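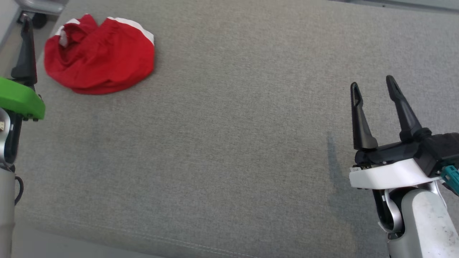 How often should you check the fingers on a two-arm folding cell?

At the start of every shift, and again any time the arms have bumped the table.

I learned that schedule the slow way. My first cell was a Lacroix, and I let it run 2,000 cycles before I looked at anything below the wrist. By then one finger had worked itself loose and was snagging every collar we fed it (I blamed the shirts for two days!). Refugio Valdovinos, who taught me most of what's in this chapter, walked over, wiggled the finger and handed me a hex key.

So we're going to start at the fingertips and work back toward the base. You'll open and close each gripper by hand with the power locked out, feel for play, and wipe the tips down. Then come the cables, which I want you to follow with your fingers as well as your eyes, and after that the wrist bolts. Last is the padded table cover. People skip it, and then they wonder why the arms keep pinching the cover along with the cloth.

Keep a log while you do this. Mine from the Pesberg shop has 376 entries, most of them just "fine," and I still go back to it when a joint starts acting up. Section 1 begins with the lockout.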